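News > Business > Technology

Oddsson opens rental plan for hand-held gripper kit

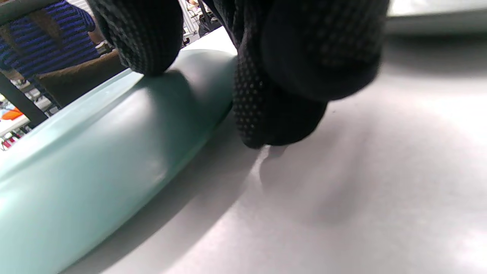
Oddsson, the Turnberg maker of robot training tools, began renting out its Hilell hand-held gripper kit in May, after a year in which the kit could only be bought outright. The rental costs $620 a month and includes 2 grippers, a charging dock, a pair of dotted work gloves and access to the company's sorting software.

The kit lets a worker record simple handling jobs at a table, such as picking up a part, turning it over or passing it to another person. The recordings are then used to train robot arms for the same work. Each gripper carries its own camera.

"Most of our callers wanted to try it for one season and then decide," said Birthe Ásgeirsdóttir, who runs sales at Oddsson. "They didn't want to own the equipment on day one."

The shortest rental is two months. Customers can keep the recordings they make, and Oddsson says it will not use them without written permission. Shipping is charged separately, and a lost gripper is billed at full price.

One of the first to sign up is a packaging shop in Groltoldale run by Steinar Mikkelsen. He said his staff learned the tool in an afternoon but found it heavy by the end of a shift.

"The software is fine. I would like a lighter handle," Mikkelsen said.

Oddsson said a lighter handle is being tested but gave no date for it. The company has 100 kits set aside for rental and will take orders through its Turnberg office. Customers who already own a kit can rent extra grippers one at a time.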